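Toshiko sent me a message at six on a Saturday morning that just said "the figs are ON" and I was out the door in my slippers. If you've never had a mate with a tree, get one! I mean it. Befriend the whole street if you have to.

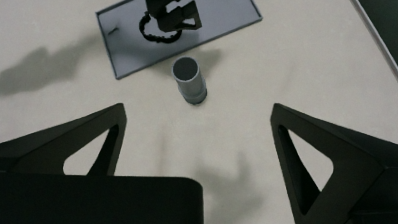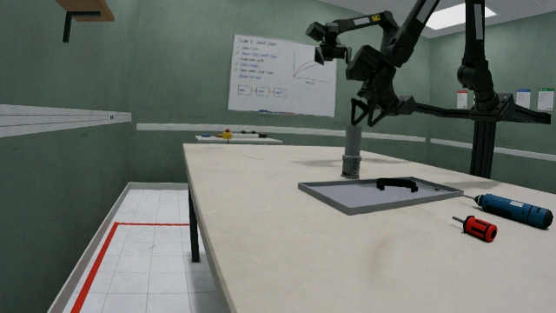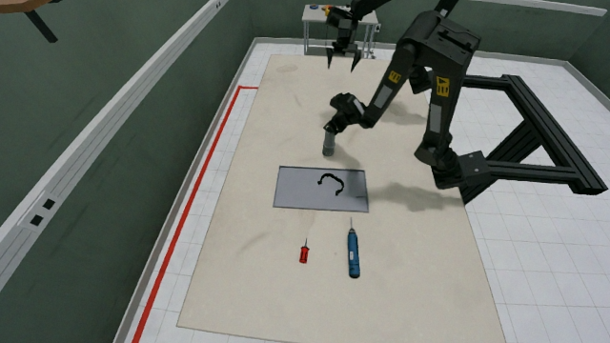

Filed under: Kitchen & Garden

So, figs. Her tree in Bondmont is a monster, planted by whoever had the house before her, and every January it goes completely mad for three weeks. We picked until the ladder got too hot to hold and came away with 17 jars' worth (and that's after all the ones we ate standing up, juice down our wrists).

I've tried a few ways of making the jam and my favourite is still the lazy one. Chop them rough, skins on, throw in sugar and the juice of a couple of lemons, then leave the lot overnight in the fridge. By breakfast the sugar has pulled out this gorgeous pink syrup and you've hardly done a thing. Cook it slow the next day, stir when you remember, and stop while it still looks a bit runny. It firms up in the jar, promise.

This year I put a spoonful of fennel seed in one batch. Oh my goodness. Everaldo Batista from the Skarora market stall talked me into it, and he was so right that I went back to tell him and came home with another bag of seed and a very large pumpkin. It's brilliant with a sharp cheddar, and even better on toast with ricotta and far too much black pepper.

The soft, split ones that were no good for jam went into the oven with honey and a bit of thyme, about half an hour on low. We had them over ice cream on the back step with the cicadas screaming at us.

There are still four trays' worth up in the top branches that only the birds can reach. Toshiko says they can have them. I'm eyeing off the neighbour's extension ladder.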